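Why Does Pepper Make You Sneeze?

A sneeze is a fast burst of air pushed out through the nose and mouth. Its job is to clear the nose. Dust can start one, and so can pollen, a cold or ground pepper.

The inside of your nose is lined with thin, damp skin. Under this skin are the ends of many nerves. A nerve is a long, thin part of the body that carries messages. When something bothers the nerve endings, they send a message to the lower part of the brain, called the brain stem. The brain stem then sends orders to the chest, the throat and the face. You breathe in, your eyes usually close, and the air is forced out.
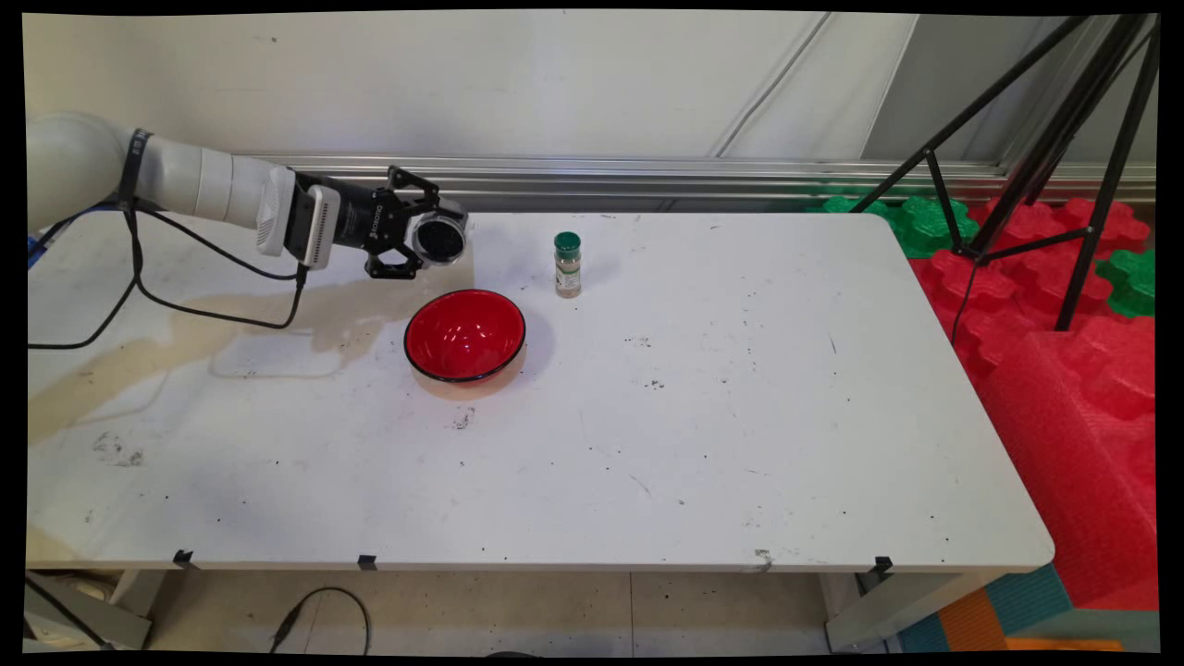 Pepper comes from a climbing plant that grows in hot, rainy places. Its small fruits are called peppercorns. Black peppercorns are picked before they are ripe and dried until the skin turns dark and wrinkled. They contain a substance called piperine, which gives pepper its hot taste. Piperine also bothers the nerve endings in the nose. Whole peppercorns rarely cause a sneeze, but grinding turns them into a fine powder that floats easily. Ground spices are often sold in a small jar with a cap, like the one with the green cap near the red bowl. Keeping the cap on stops the powder from drifting and helps the spice to keep its smell.

Not every spice works in this way. Cinnamon has no piperine, though any fine dust can make you sneeze if enough of it gets into your nose. Do not sniff spices on purpose. The powder can sting, and it can make you cough.

Words to know
Nerve: a part of the body that carries messages.
Piperine: the substance that makes pepper taste hot.

Related
Why do onions make your eyes water?
What is a hiccup?
How does your tongue taste salt?
Where does vanilla come from?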